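Vitelstead releases Semow 4 water-sampling standard for regional laboratories

BANDCOMBE – Vitelstead, the analytical services company, has released Semow 4, a revised method for the collection, storage and reporting of drinking water samples from small municipal and private supplies. The method takes effect in March and replaces all earlier editions.

Semow 4 applies to supplies serving 3,000 people or fewer. It sets out bottle preparation, preservative dosing, transport temperature logging and the format in which results are returned to the supply operator. Limits for individual analytes are unchanged and continue to be set by the relevant health authority.

The principal change concerns sample volume. Earlier editions required a separate bottle for each group of metals. Under Semow 4, a single 100 mL acidified bottle is accepted for 27 dissolved metals, provided the sample is filtered on site and the filter lot number is recorded on the chain-of-custody form. Samples for total metals must still be submitted unfiltered in their own bottle.

Holding times have also been harmonized. Results from samples received outside the permitted period will be reported with a qualifier code and will not be averaged with compliant results.

"Operators of small systems were filling out the same particulars on several forms, and transcription errors were the most common cause of a rejected sample," said Noémie Landry, technical director at Vitelstead. "The revised form carries one sample number from the tap to the final report. The chemistry is familiar – most of the work went into the paperwork."

Reports will be issued through Tosh, the company's results portal. Operators may download a spreadsheet or a signed report, and may authorize a consulting engineer to receive copies. Existing account holders do not need to register again. 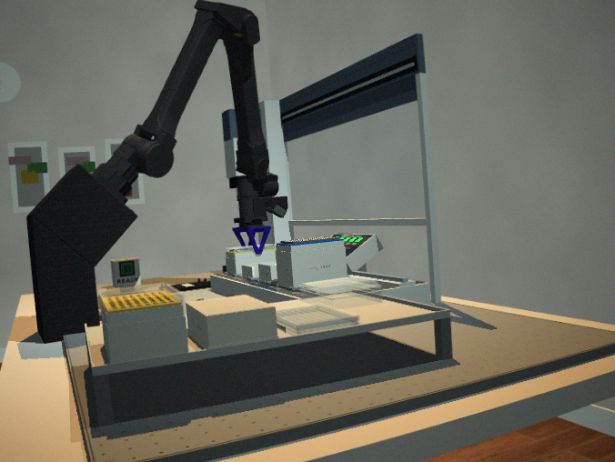 Computer rendering: robotic arm and gripper above a small white instrument module. Credit: Vitelstead.

Bottles already issued under the previous edition may be used until their printed expiry. Previous forms will not be accepted once the new method is in effect. Replacement forms and colour-coded labels are available at no charge from the Bandcombe sample reception counter, which closes at 4 p.m.

About Vitelstead
Vitelstead provides water, soil and sediment analysis to municipalities, engineering firms and private well owners. Its head office and main laboratory are in Bandcombe.

Media contact
Communications Office, Vitelstead, Bandcombe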